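Sandetti grip fault

The Sandetti grip fault was a calibration failure in the hand-held grippers used by the Lemora project to record cloth-folding demonstrations for robot training. It affected 806 of the 1531 recordings made before work was stopped on 28th June. No one was injured.

Background

Lemora was set up by Stamatia Ververidis to teach two-armed robots to handle clothing. People folded garments at a table while holding a gripper in each hand, and the finger opening was logged together with video.
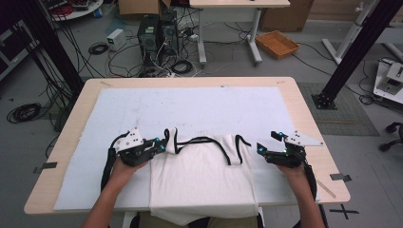 A person handling a white T-shirt with two hand-held grippers.

The fault

After a firmware update, the software stored the finger opening found at startup as the zero point. If a gripper was switched on with its fingers apart, every later reading was too small. The log could show a closed grip while the fingers were still open.
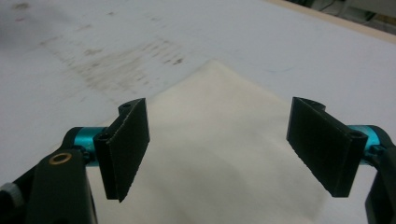

Thin cloth made the error hard to spot, as a single layer adds very little to the gap between closed fingers. The video itself was correct, and early checks looked only at video.

The problem came to light when a robot trained on the recordings closed too hard on an empty grip and cracked a finger mount. Zlatko Grgić compared the logs with the footage and found offsets of up to 13 millimeters.

Aftermath

The startup routine was changed to require a full close and open before recording. Teodora Todorova's team recovered 71 of the affected recordings by hand; the others were withdrawn. A revised set was released in December. The cracked mount was replaced with a thicker part made by Kistine.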